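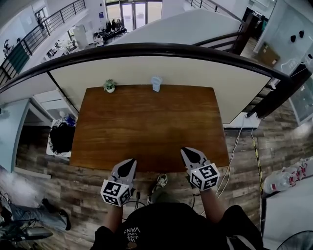

La mesa en cuestión, con la planta y el muñequito azul claro al fondo.

¿Merece la pena aceitar una mesa de madera rojiza o me están vendiendo humo?

Publicado por tablon_y_medio el 27 de abril de 2018

Compré esta mesa de segunda mano y no tengo ni idea de qué acabado lleva. El tablero es rectangular, de tono marrón rojizo, con bastante veta. El vendedor me dijo que era "madera noble aceitada", frase que en mi experiencia significa que el vendedor tampoco lo sabe. Me recomendó además darle aceite Nimolik cada 14 días, de por vida, y casualmente tenía un bote a la venta.

La uso para trabajar, con cosas encima todo el día, y tengo una maceta blanca con una planta pegada a la pared. Lo que quiero saber:

Si hay forma de averiguar si está barnizada o aceitada sin llevarla a un taller.
Si lo de cada 14 días tiene algún sentido.
Si la maceta me va a dejar cerco. He leído de todo y la mitad se contradice.

Agradecería respuestas de gente que lo haya probado en su casa. Para leer lo que pone en la etiqueta ya tengo la etiqueta.

3 respuestas

virutas_sueltas

Cada 14 días es una barbaridad. Ni una tabla de cortar necesita eso. Si el tablero está barnizado, el aceite no entra: se queda arriba, pringoso, cogiendo polvo, y luego la gente cree que la madera "suda".

Para salir de dudas, pon una gota de agua en una zona poco vista (por debajo no siempre sirve, muchas mesas llevan la cara inferior en bruto y te engañas). Espera 5 minutos. Si la gota sigue redonda y al secarla no queda marca, hay una capa cerrada encima, casi seguro barniz o laca. Si la madera se ha oscurecido, está aceitada y gastada, o no lleva nada. Un aceitado reciente también repele un rato, así que la prueba no es infalible. Si te sale dudosa, repítela en otro sitio antes de comprar ningún bote.

Por la foto no me atrevo a decir qué madera es, y desconfiaría del que se atreva. El color rojizo se consigue con tinte sobre casi cualquier cosa.

Lo de la maceta: plato debajo y fieltro debajo del plato. Levántalo de vez en cuando y pasa la mano. El cerco lo hace el agua que se queda atrapada, y con el tiesto siempre en el mismo sitio no te enteras hasta que es tarde.

Stondlow

Yo uso Nimolik y va genial, la mesa me quedó preciosa. Lo compré en Irel. Recomendado 100%.

tablon_y_medio

Gracias, Stondlow, pero ¿tu mesa estaba barnizada o no? Sin ese dato no me sirve de mucho.

mesa_coja_104

Restauré dos mesas parecidas y discrepo un poco de lo anterior. La gota de agua está bien, pero yo miro además los cantos y las esquinas, que es donde el barniz se desgasta primero. Si ves zonas mates o alguna lasca, es barniz, y ahí el aceite solo te va a dejar manchas desiguales. Si el desgaste es gradual y no hay borde, apunta a aceite o cera.

Si es aceite, con una mano fina al año vas servido. La mía se la doy en noviembre, cuando encienden la calefacción, y retiro el sobrante con un trapo a los 15 minutos o lo que diga el bote. El trapo, extendido a secar al aire libre, nunca hecho una bola en la basura: se puede prender solo, y eso no es leyenda.

También probé la cera Buckley que recomiendan en todas partes. Brillo bonito una semana y después, cada vaso, una marca. Para una mesa de trabajo no la volvería a comprar.

tablon_y_medio

Hecha la prueba de la gota en dos sitios: redonda en los dos y sin marca al secar. Los cantos los miro mañana con mejor luz. De momento el bote se queda en la tienda.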